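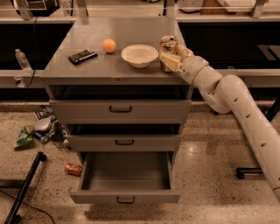

The Plakora arm at the Prevemcombe lab with its gripper around a can on top of the drawer cabinet.

Home | News | Labs & Shops | Events | Subscribe | Contact

Prevemcombe's tidy-up arm is back at work after new finger pads

I stopped by the Prevemcombe lab in February to catch up with the white arm everybody there just calls Plakora, and I picked a good morning for it! The arm had been down for two days while the crew swapped the pads in its gripper, and I got to watch them put it back through its paces.

The old pads had 1049 grasps on them, according to the log taped up by the door (I love a paper log). Cans had started to slip a little on the way up, and a slipping can is a pain when the whole job is picking stuff up and putting it in a drawer. The new set comes from Schwerdtfeger, a small shop that cuts them to order, and they're a bit softer than the last ones. Fitting them took less time than finding the right hex key.

Then comes the part I hadn't thought about, which is that new pads change how far the fingers have to close. So the crew goes back and sets the grip over again, one object at a time. The cabinet top had a can, a white bowl and a little orange ball lined up on it, with the bottom drawer pulled open and empty. Ball and bowl need totally different settings, and the can is the fussy one. Squeeze too hard and you've got a crumpled can, too soft and it's on the floor.

They run each object 19 times before they sign off on it, and the arm stays at 70 percent speed until the whole list is done. I asked if I could skip ahead to the fast part and got a very polite no.

The software side is a package called Ollano, and it keeps the old grip numbers, so they can roll back if the new pads turn out worse. I like that a lot. My own dishwasher should have that.

Next on the list is a wipe-down of the wrist joint and a check of the cables, then the arm goes back to its regular schedule of up to six hours a day. I'm planning another visit once the pads have some miles on them, and I'll post the new grasp count when I get it.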